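Pre-session checklist, teleop station 2
Site: Cerkdale
Checked before the first demonstration on Thursday. Mark each line OK, FIX or N/A.

1. Emergency stop pressed and released, arm drops to hold. OK
2. Second stop at the operator's chair. OK. Cable was under a chair leg, moved it.
3. Leader arm returns to rest without drift. OK
4. Gripper closes fully on command. OK. Fingers meet with a thin gap down the center. Leave the offset alone.
5. Finger mounting screws tight. FIX. Left side took a quarter turn. Recheck at lunch.
6. Wrist camera view clear, both fingertips visible. OK
7. Speed limit set for hand guiding. OK

Comments on the work area: the bag of spare rods hangs on two pegs of the pegboard. Anyone guiding the arm by hand on the right side should know where the pegs stick out, and the white stand with the green knobs as well. Try each knob by hand before starting. 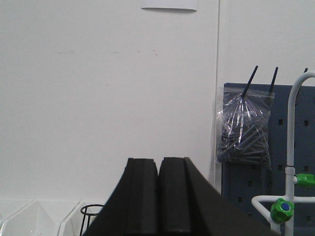 Heather Guthrie

8. Bins at the left set down flat, not stacked. OK
9. Wire holder does not tip when nudged. OK
10. Wall side clearance. OK. There are gray scuffs on the wall. Report any new ones with the episode number.
11. Recording starts and stops from the pedal. FIX. Pedal missed one stop out of 114 presses in July. Replacement requested from Clanach.
12. Disk space. OK, 97 GB free. Copy off before the afternoon block.

If the operator loses sight of the fingertips, stop the episode and discard it. Do not reach in to move a part while the leader arm is live. Hand the controls back first, wait for the hold light, then reach.

Items 5 and 11 stay open. The station can run with item 11 open if a second person watches the recording light.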